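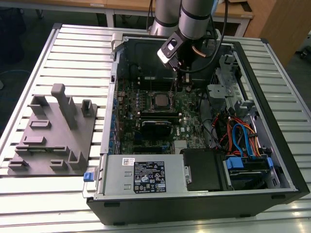

Section 6. Preparing the Workcell for the Memory Exercise

6.1 Purpose of this section

This section applies to student teams enrolled in the Gendale Robotics Course and to members of the Ellwood Club who use the workcell outside class hours. It covers the placement of the practice computer, the positioning of the fixture board, the teaching of the arm, and the first supervised run. Teams must complete Section 5 (Arm Power and Emergency Stop) before starting work here.

Two students are required at the workcell at all times. One operates the teach pendant and is referred to as the Operator. The other keeps a hand near the emergency stop and is referred to as the Observer. The two roles may be exchanged between steps, but never while the arm is moving.

6.2 Items required

Practice computer, desktop tower type, black case
Gray 3D-printed fixture board
Practice memory module, marked with the team number
Grounding strap, one for each student
Teach pendant with the Cekel program folder loaded
Team logbook
Form 3201, Workcell Readiness Record

CAUTION: The practice computer must be disconnected from the wall outlet before it is brought into the room. The power supply inside the case is never to be opened. Stored charge may remain in it after the cord has been removed.

6.3 Placing the practice computer

1. Confirm that the arm is in its park position and that the pendant shows HOLD.

2. Put on the grounding strap and attach the clip to the table ground point.

3. Remove the side panel of the computer and store it on the shelf below the desk. Do not lean the panel against the table.

4. Lay the tower on its side on the slatted aluminum table with the open side facing up. Two people should carry out this step together.

5. Slide the case until it meets the stops. The stops have been set for this model only.

6. Inspect the interior. Cables that lie across the motherboard or the memory slot must be moved aside and secured. Cables running to the drive bay may remain where they are, provided that they lie lower than the top of the drive cage.

7. Check that the graphics card and the heatsinks are firmly seated. A part that moves when touched lightly with a finger must be reported to the instructor before work continues.

NOTE: Blue latches and tabs inside the case are used for removing drives and other parts. They are not used in this exercise and should be left closed.

6.4 Placing the fixture board

1. Set the gray fixture board on the table to the left of the computer. The tall upright post must point upward and must be clear of the arm's path.

2. Fasten the board with the screws supplied. Tighten them by hand. Power drivers are not permitted on printed parts.

3. Examine the raised blocks, slots and holders for cracks. Printed parts that show damage are to be returned to the course office and may not be glued by students.

4. Place the practice memory module in the slot assigned to your team. The contacts must face down.

5. Leave all other holders empty unless the exercise sheet directs otherwise.

6.5 Teaching the positions

The Prernuvus lesson program contains blank positions that each team must teach. Positions recorded by another team may not be copied, as small differences in the placement of the case will cause the gripper to miss the slot.

1. Set the pendant to TEACH and limit the speed to 6 percent.

2. Close the gripper fully and open it again. Listen for grinding or hesitation.

3. Guide the arm to a point directly above the module in the fixture board. Record this point as PICK HIGH.

4. Lower the gripper until the fingers are on either side of the module. Record this point as PICK LOW.

5. Raise the arm to PICK HIGH, then move it across to the computer. The gripper must travel at least 200 mm above the highest edge of the case.

6. Position the gripper above the memory slot with the fingers pointing straight down. Record this point as PLACE HIGH.

7. Lower the gripper in small steps until the fingers approach the slot. Record this point as PLACE LOW. The Observer should watch from the side and call out the remaining clearance.

8. Return the arm to PLACE HIGH and then to the park position.

CAUTION: Copper heat pipes bend easily. When the gripper is working over the upper portion of the motherboard, the Operator must use single-step motion only. Continuous motion near a heat pipe will result in loss of workcell privileges for that session.

CAUTION: Check the arm cable after every taught position. The loop must hang freely and must not touch the drive cage or the edge of the case. If the cable catches, press HOLD and call the instructor. Do not attempt to free it by moving the arm.

6.6 First run without the module

1. Remove the practice module from the fixture board and place it in its antistatic bag.

2. Run the full program once at the limited speed with the gripper empty.

3. Enter any corrections in the logbook, giving the name of the position and the direction of the change.

4. Repeat the run until two complete passes have been made without correction.

5. Ask the instructor to sign Form 3201.

Teams may not proceed to Section 7 without a signed form. Forms are kept in the course file, and a team that changes its taught positions after signing must submit a new one.

6.7 Error messages at this stage

Error 136, Gripper Not Referenced. The gripper was not opened and closed at the start of the session. Return the arm to the park position and repeat step 2 of 6.5.

Position Out of Reach. The case or the fixture board has been placed too far from the arm. Check both against the stops and teach the positions again.

Hold Active. The Observer has pressed HOLD, or the pendant has been released. Confirm verbally with your partner before clearing the message.

6.8 Leaving the workcell

Park the arm, set the pendant to HOLD and switch off the gripper supply. Refit the side panel of the computer only if no other team is scheduled to follow. Grounding straps are to be hung on the hooks by the door. Tools must be checked against the drawer list before the room is locked.

Questions concerning this section should be addressed to Amber Haslam, Course Supervisor, Gendale Robotics Course.

Section revised October 2021. Earlier printed copies should be discarded.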